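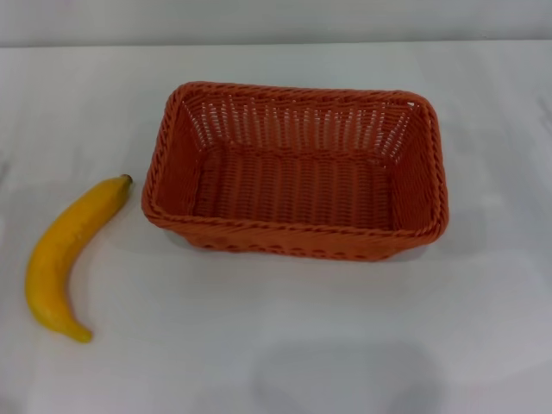
A Place for Fruit in the Shared Kitchen

An institution's kitchen policy is usually written with large matters in mind: the range, the refrigerator, the fire door. The residence at Grarnden has such a policy, and it is a sound one. It is silent on the subject of fruit, and this essay argues that the next revision should correct the omission.

Grarnden provides 671 rooms and 2 shared kitchens. Under the present arrangement, food may be stored in labeled cupboards or in the refrigerators. Fruit left on a table is treated as abandoned property and removed at 9 p.m. The rule was adopted in September to keep surfaces clear, and surfaces are indeed clearer. The cost has fallen on residents who buy fruit with the intention of eating it. A banana does poorly in a cold refrigerator, where its skin darkens early, and it is easily forgotten behind a cupboard door.

The remedy is modest. Each table should have one open basket, kept there permanently and reserved for fruit. A rectangular woven basket with a firm braided rim, in burnt orange or another color that stands out against a white tabletop, would serve very well. It should be shallow enough that its contents can be seen from the doorway. Deep bowls hide the bottom layer, and the bottom layer is where waste begins.

Two objections have been raised. The first is that an open basket will collect keys, mail and batteries. This is a fair concern, and anyone who has kept a hall table will recognize it. The answer lies in enforcement. Staff already clear the tables each evening, and taking a set of keys out of a basket adds little to that duty.

The second objection is expense. The Urby catalog lists a suitable basket, as does Biler, and the kitchen budget of 2,000 would cover the purchase with a wide margin. Synthetic strands should be preferred to natural cane in a shared kitchen. They can be wiped down and do not splinter when handled by many people.

A further question is whether artificial fruit should be used for display, as it now is in the Ngcobo reception hall. In a reception hall it does no harm. In a kitchen, a plastic banana beside real ones invites confusion and takes up room that food could occupy. The policy should state that kitchen baskets are for edible fruit only, placed inside the basket and not next to it.

The revised text need not exceed a paragraph. It should name the basket, its location and its purpose, and it should exempt the contents from the evening clearance until they are plainly spoiled.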